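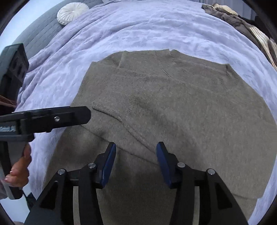

Getachew Wako asked whether the Delicates program on the Palora washer may be left to run overnight, and whether the spin can be turned off without losing the final rinse. Both are possible. The settings are given in Section 6.2.

## 6. Washing Wool and Knitwear

This section applies to hand-washable wool, wool blends and fine knits. Items marked "Dry clean only" must not be washed in the appliance.

### 6.1 Before the First Knitwear Load

1. Check that the inlet hose is connected to the cold supply. The Delicates program does not draw from the hot inlet.
2. Open the detergent drawer and remove the powder insert. Store it in the clip behind the lower panel.
3. Run one empty Rinse program if the appliance has been used with bleach or fabric dye.
4. Close all zippers and hooks on other items in the load. Turn knitted garments inside out.

**Note:** Appliances supplied before April have a fixed powder insert. Use the left compartment for liquid detergent on these models.

### 6.2 Selecting the Program

1. Turn the dial to **Delicates**. The display shows the default spin speed of 500 rpm.
2. Press **Spin** once to lower the speed to 200 rpm, or twice to turn the spin off. The final rinse is kept in either case.
3. Add a liquid detergent suitable for wool. Do not exceed the lower line in the drawer.
4. To delay the start, press **Timer** until the required hour appears. Wool should not remain in the drum for more than one hour after the program ends, so set the timer to finish near the time of unloading.
5. Press **Start**. The door locks after a few seconds.

**Caution:** With the spin turned off, garments will be heavy with water. Place a basin under the door before opening it. Do not lift knitwear by the sleeves or shoulders.

### 6.3 Drying

1. Roll the garment in a clean towel and press. Do not wring.
2. Lay it flat on a drying rack or a second dry towel, away from radiators and direct sun.
3. Ease the body and cuffs back to their original measurements by hand.
4. Turn the garment over when the upper side feels dry.

**Caution:** Do not tumble dry knitwear on any setting, including Cool Air.

### 6.4 Messages During the Delicates Program

| Display | Meaning | Action |
|---|---|---|
| F2 | Water supply too slow | Open the tap fully and clean the inlet filter |
| F5 | Load out of balance | Pause, spread the load by hand, restart |
| 428 | Drain blocked | Switch off at the outlet and see Section 9 |

If code 428 returns after the drain filter has been cleaned, contact Zallgate Service and have the serial number from the door rim ready.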